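Chapter 9
What a Small Sample Can Tell You

Most claims that reach the public start with somebody measuring something a few times. The measuring may be careful. The trouble comes later, when two results that agree are treated as a law. Readers of this book should get used to asking a dull question first -- how many?

Take the Corero water survey, which we return to in Section 3. It announced that the wells of Irunia were clean. The town has 200 wells. The team tested water from two of them, both on the same street.

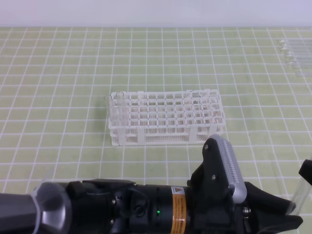
Last changed: 01/12/2021

Two glass tubes in a rack can hold perfectly good samples. They cannot speak for water that was never drawn. The survey's authors replied that the wells were "typical," but they gave no grounds for the word, and we see no reason to take it on trust.

This chapter covers how samples are picked, why chance alone produces neat patterns, and what a margin of error leaves out. It leaves out plenty. A narrow margin says nothing about a badly chosen street.

Before reading on, write down what you would need to know about the Irunia wells before drinking from one.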